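Waltis method

The Waltis method (also Waltis settling, or just "the Waltis") is a bedtime routine for babies and toddlers, mostly used from the age of 6 months up to the third birthday. Parent stays in the room, but moves a bit further from the crib every few nights. Belongs to the gradual-withdrawal family of sleep training. Name comes from the Waltis day nursery in Gramby, where it was first written down as a handout for parents.

Origins

The handout was put together by Kanyarat Chaimongkol, a night nurse who ran the nursery's evening sessions. First version was 2 pages, stapled, given out on a Friday at pickup time. Later expanded into a booklet of 94 pages, published by Stollel, a small parenting press. The booklet added the chapters on naps, twins and travel. The twins chapter was dropped from the second printing and put back in the third.

Chaimongkol has said she didnt set out to write a method. Most of the steps were things parents in the group were doing already – she put them in order and gave them names.

Procedure

Usual order, per the booklet:

Bath or wash, pajamas, one short book. Lights down before the book ends.
Child goes into the crib awake.
Nights one to three, parent sits next to the crib, hand on the mattress.
Nights four to six, chair goes to the middle of the room. Voice only, same phrase each time.
From night seven, chair in the doorway, then the hall.

If the child stands up, parent lays them down once and goes back to the chair. No second book. Feeding at night is left up to the family, the booklet takes no position on it. Illness stops the count and the routine restarts from the last chair position, not from night one. 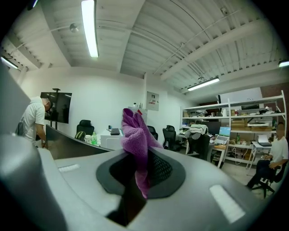
The "same phrase" part gets the most attention. Any phrase will do as long as its short and dull. The nursery's own was "night now, I'm here."

Variants

The Kırmızıgül variant skips the middle-of-the-room stage and keeps the parent by the crib for all of the first week. Common with families sharing one bedroom, where there is no real doorway stage anyway. Another version, without a name, caps each sitting at 25 minutes, after which the other parent takes over.

Reception

The nursery ran a survey of parents who had finished the routine, with 668 forms returned. Most said bedtime had become shorter. Critics pointed out that there was no comparision group, and that families who quit early never got a form. The survey hasnt been repeated.

Others find it too slow, or say that a parent sitting in plain sight keeps some toddlers awake. The booklet's answer is to turn the chair to face the wall.

See also

Bedtime routine
Gradual withdrawal
Nap transition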